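Kumiko Sugawara has looked after the shirt cell at Bendcombe for four years, and she talks about it the way other people talk about a teenager with a car.

"It's two arms, one table and a rack," she says. "You'd think that would leave very little to go wrong."

The cell, which everyone calls Trokormont, puts T-shirts on hangers. Her mornings start with the purple cables. She bends each elbow by hand and watches whether the loop snags. "If a clip has slid, I slide it back. I've been sliding the same clip since September."

Then come the fingertips. They scuff, and she lets them scuff up to a point. "New ones are too slick. I like them ugly." She swaps a pair after 544 shirts, a figure she inherited from Eamon Sheehan and has never seen explained. Sheehan, reached by phone, says he can't explain it either.

The hard part is the collar. One gripper holds cloth while the other minds the hanger, and if the two disagree by 10 millimeters, she hears about it.

Orange shirt, blue hanger.

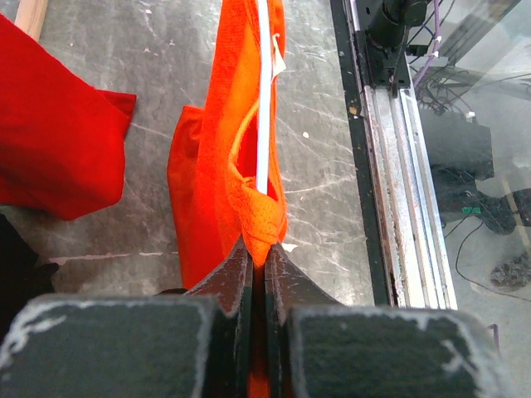
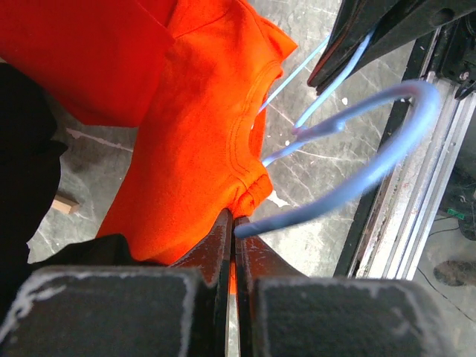
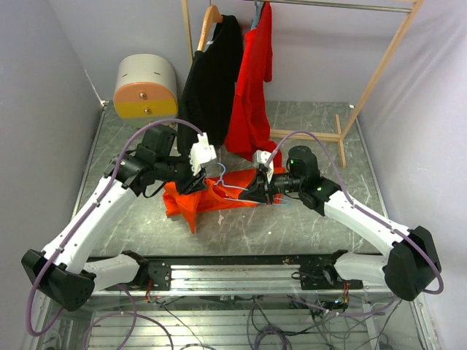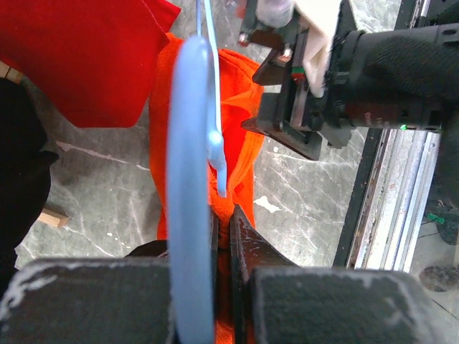

After any crash she checks the rail brackets first. There are 16 bolts, and she has opinions on all of them. "People want to open the laptop. Get a wrench."

I ask whether she hangs up her own shirts at home.

"There's a chair," she says.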